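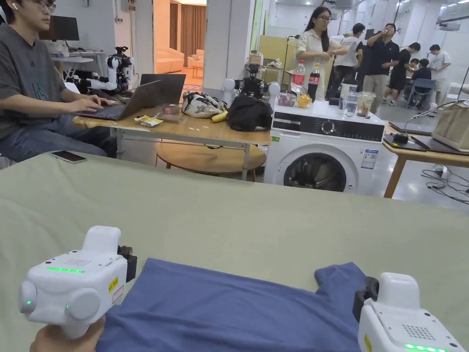

4.2 House rules for demonstrators

We (the Galtidico group) kept our rules short. I'd rather have 6 that people follow!
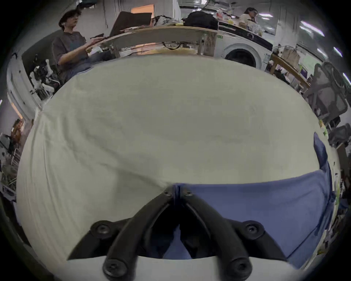 Figure 3. Source: authors, Jurby trials.

Of 121 folding runs, we kept 118; three broke the rule on starting pose.
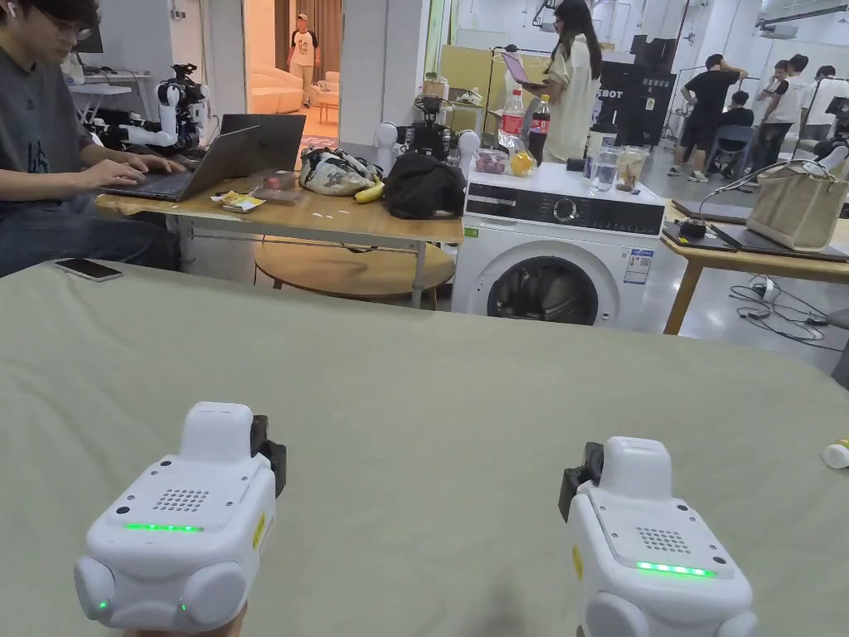 Westerberg objected that a fixed pose makes the data too tidy, and I half agree. We now allow small shifts and log them in Lurkuto.

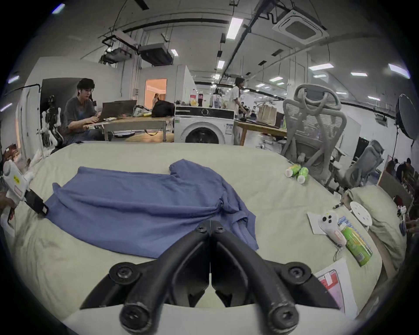

Anything over the 400 mark gets a second check, and the checker can't be the demonstrator.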